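How Do You Test a Robot's Hand?

Pick up a pencil. Now pick up a spoon, then a coin. You probably didn't think about it much. Your fingers changed shape each time without being told.

A robot has to be told. The part of a robot that grabs things is called a gripper, and there are many kinds. Engineers compare them to find out which one suits which job.

Three kinds of gripper

A two-finger gripper works like a pair of tongs. The fingers come together and squeeze. It is good at holding handles, sticks and blocks.

A suction gripper works like a drinking straw held against paper. It pulls air in, and the object sticks to it. It likes smooth, flat things such as boxes. It does badly with a sponge.

A soft gripper has rubbery fingers that bend around an object. It can hold a tomato without squashing it, but heavy tools can slip out.

Practice on a computer

Real robots are slow to set up, and they can break. So a lot of testing starts inside a computer. This is called simulation. It is a bit like a video game with careful rules about weight, speed and how slippery things are.

At the Nallport workshop, the testers put two grippers through the same set of jobs. One is called Hijazi and the other is called Bano. Each one gets 1,000 tries in simulation. The computer moves the objects a little before every try, so the gripper can't just repeat the same move.

After that come 375 tries with a real arm. There are fewer of these because someone has to put the objects back on the table every time.

What counts as a good grab?

The testers at Nallport use a simple rule. The gripper must close on the object, lift it, and hold it for 6 seconds. If the object drops or spins around, the try is marked as a miss.

A camera helps too. Some cameras sit above the table and see everything at once. Others ride on the robot's wrist and look down past the fingers. A wrist camera gets a close view -- but it can't see much of what is off to the side.

Try it yourself

Put on a pair of thick mittens and pick up a spoon, a coin and a ball. Then try with kitchen tongs. Make a chart of which one worked best for each thing.

Words to know

Gripper: the part of a robot that holds things.
Simulation: a pretend world inside a computer, used for testing.
Palm: the flat part of a gripper between its fingers. 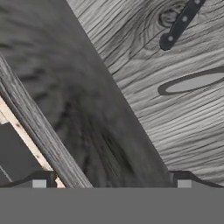 A computer-made view past two open gripper fingers, with a knife handle at the upper right.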